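Looking after the hand gripper, second part

In the first part I wrote how I built the hand gripper from the Plurkeck drawings. Since then I got some letters asking how I keep it in good order, so this post is only about maintenance. It will be a little dry, I am sorry for that, but maybe it saves somebody an evening.

For those who did not read the first part: it is the kind you carry in your hand. You squeeze, two jaws close, and a small camera looks down over the jaws and records what they do. Later the recordings go to the arm, which we call Halley, and the arm tries to learn the same movement. So the gripper must close always in the same way. If the jaws have play, the recordings have play too, and you discover it weeks later when the arm is missing every spoon by the same small distance.

My counter says 1734 closings from the last full cleaning. This is too many. Smaranda Grecu, who wrote the recording software, wants me to do it every 430, and I promised her, and then the month of June was very busy.

The pivots

The joints of the plates are where the wear begins. I take off the caps one after another and never all together, so that the plates keep their position. Then I wipe the pin with a dry cloth and look at the hole with a loupe. A round hole is good. If it became a little oval, the plate must be replaced, and no washer will help you. I tried with washers for a long time and I do not recommend it.

I use a very small amount of dry lubricant. Oil is a mistake in a kitchen, because it takes all the flour and dust and makes from them a paste. The first winter I used oil, and Mesfin Gebretsadik still reminds me of it when he sees me with a bottle.

When everything is closed again, I tighten the screws until the plates do not move sideways, and then I give back a quarter turn. With the quarter turn the jaws open by themselves. Without it they stay half open and your hand gets tired.

The test with objects

After the cleaning I do not trust the feeling in my fingers. I go to the place where we record and pick up things which are difficult in different ways. A thin rod is hard because the tips must meet exactly. A wide and shiny piece is hard because it turns around its neck if one jaw pushes more than the other one. I hold each object for 30 seconds with the camera on, and I move the hand slowly, as in a normal recording.
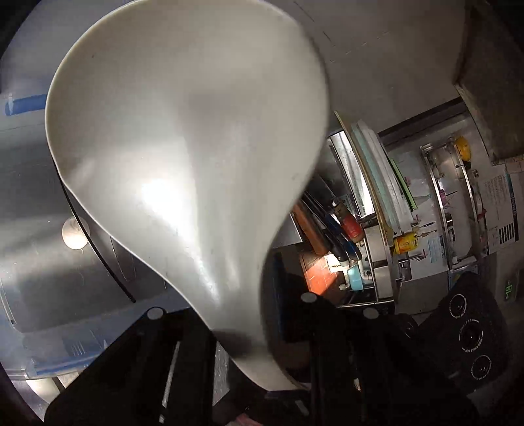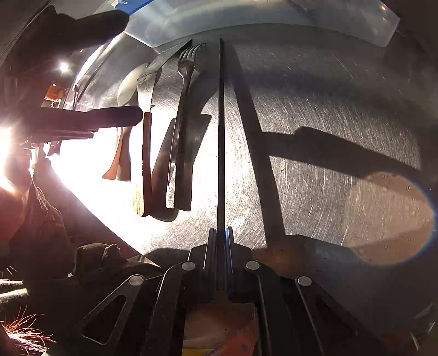

After this I look at the recording on a big screen, one object at a time. I put a piece of transparent film on the screen and make a mark with a pen where the object leaves the jaws. If the mark and the object are still together at the end of the clip, I am content. If they go apart, I open the gripper again and begin from the pivots, also when I am sure that the problem is in another place. Two times I was sure, and two times it was the pivots.

The thin rod gave me some work this time. In the first try it was leaning slowly to one side, almost 2 millimeters at the top. One finger was mounted a little higher than the other. I made loose both screws of this finger, closed the jaws on a flat steel ruler, and tightened again with the ruler still inside. Now both tips arrive together.

The camera

Do not forget the lens. I clean it last, when my hands have no more lubricant on them, with a soft cloth and nothing liquid. Strong light is a separate trouble. Shiny steel sends it straight back to the lens, and then some part of the picture is only white. I do not try to avoid this completely. The arm will meet the same light when it works, so I prefer that it knows it. But for the test I choose an angle where at least the tips can be seen well, otherwise I measure nothing.

Check also that the camera holder did not turn. Mine has a scratch on the holder and a scratch on the plate, and they must meet. Smaranda asked for something more scientific, and she is right, but the scratches are working since the Naver version and I am attached to them.

What I keep in the box

One set of fingers, already mounted in pairs. Spare pins in two lengths. The steel ruler. The small wrench from Weldu, which is the only one I found that enters between the plates without touching the camera cable. A pencil and the notebook, where I write the counter number and what I changed. Before the notebook I changed the same pin two times in one month and did not notice.

In the next part I want to write about the cable, which is breaking always in the same place, near the handle. Mesfin thinks it needs a longer loop and I think it needs a softer cable. We bought both, and I will write when one of them breaks.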